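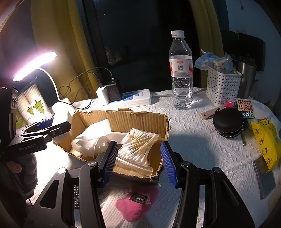

## 4. Setting up the visitors' table

Once the power is on and both hand-held grippers have passed the check in Section 3, you can get the table ready for your guests. Please give yourself 43 minutes for this the first time — it goes much faster later, but the first open day at Falldale taught us that hurrying through the setup only means doing half of it over again while people are standing at the door with their coats on.

1. Cover the tabletop with paper towel and smooth it out from the middle. The embossed kind is fine, and it keeps small items from sliding when a beginner bumps them.

2. Set a low, open cardboard box where a visitor can reach into it comfortably with a gripper in each hand. Tear or fold the top flaps out of the way.

3. Put soft things in the box first, such as crumpled tissues and a bag of cotton swabs. Almost everyone manages a tissue on the first try, and you'll see their shoulders come down right away!

4. Lay out a small plush item in front of the box for the opening pick. Turn it so the label faces the visitor.

5. Turn on the desk lamp and aim it across the work area. If the light shines straight into anyone's eyes, lower the arm a little.

6. Log the session in Belto under the name of your site (ours are Stultton and Buckley) and wait for the green check mark before you invite the first person over.

> **Note:** A table that looks lived in is just what you want. Guests enjoy picking through ordinary household things, and a basket, a few packets and a zippered case toward the back will give the bolder ones something to try next.

> **Caution:** Keep charger cables behind the work area, and keep the cap on any drink. Never let a visitor put a finger between the gripper pads, even when the grippers are idle.

### 4.1 Giving each visitor a turn

Plan on 170 seconds per person, and let no more than 3 people stand at the table at once. Show one slow pick yourself, fingers open and upright, then hand the gripper over and try very hard not to talk — we all do it, and it does make people nervous. If a pick fails twice, move the item closer and let them go again.

Sites that expect more than 80 guests should set up a second table, as described in Section 5.

*Section revised 2018-07-06. Replaces the February sheet.*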